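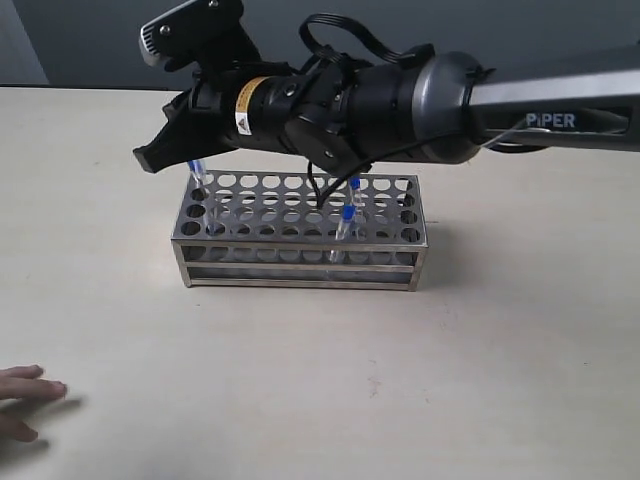 Gradilla de acero sobre la mesa.

Volver a estudiar con la cabeza llena de otras cosas

Llevaba meses diciendo que iba a escribir sobre esto y siempre lo dejaba para cuando tuviera más tiempo, que es justo lo que no tengo desde que me matriculé. Así que escribo a trozos, con un café que ya se ha quedado frío y el temario de química abierto al lado para no sentirme tan culpable.

Resumen para quien llegue de nuevas: en diciembre me dio por buscar cursos, sin ninguna intención seria (eso me decía), y acabé apuntándome a un técnico de laboratorio en horario de tarde en Zirner, una academia que tengo a dos autobuses de casa. Yo, que dejé las ciencias en cuanto me dejaron dejarlas. Que en el instituto copiaba las formulaciones en la goma de borrar. Pues ahí estoy, con mi estuche nuevo, sentándome en la segunda fila porque desde la cuarta no veo la pizarra y me da pereza graduarme las gafas otra vez.

Lo primero que notas es el cuerpo. De joven estudiaba tirada en la cama, boca abajo, con la barbilla apoyada en los apuntes y la radio puesta, y me levantaba tan fresca. Ahora, si paso una hora así, necesito otra hora para enderezarme. He tenido que aprender a estudiar sentada, con los pies en el suelo y una lámpara decente, como una señora. La lámpara me costó menos que la silla y me ha cambiado bastante más la vida, lo digo por si alguien está dudando en qué gastarse el dinero.

Y hablando de dinero, porque siempre me preguntáis: me puse un tope de 100 euros para material y me lo salté en la segunda semana. La culpa la tienen los cuadernos Bromon, que son carísimos, pero tienen un papel que no traspasa la tinta y unas esquinas redondeadas que no se doblan en la mochila. Intenté con unos normales, de verdad. Aguanté un tema y medio. Luego me fui a la papelería y salí con tres cuadernos y un juego de subrayadores de colores pastel que no uso, pues el rosa y el naranja se parecen tanto que a los dos días no sé qué significaba cada uno.

El horario

Las clases acaban a las 9 de la noche. Entre que recojo, bajo y pillo el primer autobús, en casa ceno a una hora muy española incluso para España. Al principio me llevaba la cena hecha en la cabeza: voy a llegar y voy a hacerme un salteado de verduras. Mentira cochina. Llegaba y me comía medio paquete de pan tostado de pie en la cocina, con la chaqueta puesta.

Lo que me ha funcionado es merendar como si no fuera a cenar. Al lado de la parada hay una panadería, Đorđević, donde hacen unas empanadas de queso enroscadas, como una caracola gigante, que te dejan servida hasta el día siguiente. Me la tomo antes de entrar, todavía caliente, quemándome los dedos y llenándome el abrigo de migas de hojaldre. Y al volver, una sopa. Tengo el congelador lleno de sopas en tarros, etiquetadas con cinta de carrocero: puerro, lenteja roja, calabaza con jengibre y una que pone «verde» y que no recuerdo haber hecho.

En el autobús repaso. Antes leía novelas y lo echo muchísimo de menos, tengo una a medias desde hace tanto que he olvidado quién era el cuñado y por qué le guardaban rencor. Pero el trayecto es largo, casi siempre hay asiento en el segundo, y he descubierto que lo que estudio en movimiento se me queda mejor. No tengo ninguna explicación. Hay valencias que asocio a una rotonda concreta, y en el examen cierro los ojos y voy haciendo el recorrido parada por parada. La del hierro es la gasolinera.

Las tarjetas

Vale, vamos con lo que algunas me habéis pedido por correo, que es el asunto de las tarjetas. Uso una aplicación que se llama Tovelell. Va de lo que van todas: tú escribes una cosa por delante y otra por detrás, y ella te las va sacando más o menos a menudo según lo mal que se te den. La elegí porque el icono es un pez. Así tomo yo las decisiones.

Ayer me decía que tengo 2.885 tarjetas. ¡Dos mil ochocientas ochenta y cinco! Me dio un poco de vértigo y un poco de orgullo, pero luego me puse a mirarlas y la mitad sobran. Las primeras las hice fatal: copiaba párrafos enteros del manual y los metía en la parte de atrás, y claro, cuando me salía una de esas hacía trampa, leía las tres primeras palabras y le daba a «me la sé». No me la sabía. Me lo dejó clarísimo el primer parcial.

Ahora las hago cortas, de una sola idea, con mis palabras y a ser posible con alguna tontería que me haga gracia. Para recordar que el ácido se echa sobre el agua y nunca al revés tengo una tarjeta que dice solamente «como mi tía en la piscina», porque mi tía entra siempre la última, despacito, y se queja. Fuera de mi familia eso no sirve para nada, pero a mí no se me olvida ya en la vida.

Otra cosa que hago es escribirlas por la mañana, a lo largo del desayuno, con los apuntes de la tarde anterior. Si las escribo nada más llegar a casa me salen llenas de erratas y con frases que al día siguiente no entiendo. Una vez puse «cuidado con la segunda» y punto. ¿La segunda qué? Lleva semanas saliéndome y no me atrevo a borrarla por si acaso.

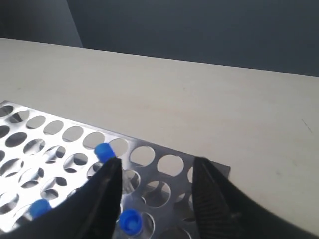
El manual gordo es capítulo aparte. Hay un bloque de 158 páginas sobre disoluciones que se me atragantó durante un mes entero. Lo abría, leía el primer epígrafe, me levantaba a regar las plantas. He tenido las plantas mejor que nunca, eso sí, hasta que ahogué el poto. Al final lo que hice fue arrancarle el miedo por el lado contrario: empecé por los ejercicios del final, con las soluciones delante, mirando qué me pedían, y solo después fui a buscar la teoría que me hacía falta para cada uno. Tardé más, supongo. Pero iba con una pregunta en la mano y eso para mí es otra forma de leer completamente distinta, leo más despacio y me enfado menos.

También ayudó decirlo en voz alta. En mi casa ya están acostumbrados a que hable sola, pero ahora además doy clase. Me planto delante de la nevera y le explico la molaridad. Si me atasco en mitad de la frase, ahí está el agujero y vuelvo al libro. La nevera va aprendiendo una barbaridad.

Lo que llevo peor

Compararme. En clase hay gente que podría ser hija mía y que toma apuntes en la tableta, con un lapicito, a una velocidad que me marea. Preguntan cosas que yo ni sabía que se podían preguntar. Las primeras semanas salía de allí convencida de que me habían admitido por error y de que en cualquier momento me iban a llamar al móvil para decírmelo con mucha educación.

Se me fue pasando poco a poco, sin que hiciera nada especial. Un día me pidieron a mí los apuntes (¡a mí!, los de los cuadernos caros) porque estaban ordenados. Otro día, en el descanso, resultó que media fila no había entendido lo mismo que yo no había entendido, y que se habían callado igual que me había callado yo. Desde entonces levanto la mano. Me pongo colorada cada vez, hasta las orejas, y pregunto.

Y llevo mal también los domingos por la tarde de mentira, que es como llamo a ese rato tonto en el que podría estudiar o podría descansar y no hago ninguna de las dos cosas: miro el móvil, ordeno el cajón de los cables, vuelvo a mirar el móvil. Lo que intento es decidirlo antes. Si toca descansar, los apuntes se van al armario, dentro, con la puerta cerrada. Verlos encima de la mesa me amarga hasta la siesta. Unas semanas lo cumplo y otras me encuentro a media tarde con los cables clasificados por grosor.

Cosas sueltas que me habéis preguntado

Sobre los exámenes: de momento he hecho dos. En el primero salí llorosa y aprobé por los pelos. En el segundo salí contentísima y saqué casi la misma nota, así que de mis sensaciones al salir no os fieis.

Sobre si compensa: depende de cómo me pilléis. Si me pilláis en la parada, lloviendo, con la mochila clavándoseme en el hombro, os digo que no. Si me pilláis un rato después de haber entendido por fin una cosa que llevaba días dando vueltas, os invito a matricularos conmigo y os pago la empanada.

Sobre la tinta: sigo con pluma, sí, la azul de siempre. Se me secó durante el verano y la resucité dejándola una noche en agua tibia. Si alguna tiene un truco para que no manche el capuchón, que me lo deje en los comentarios, por favor, que llevo el dedo corazón azul desde que empezó el curso.

Y sobre la receta de la sopa de lenteja roja, la subo en la próxima entrada, que me falta pesar las cantidades y esta semana tengo entrega de prácticas.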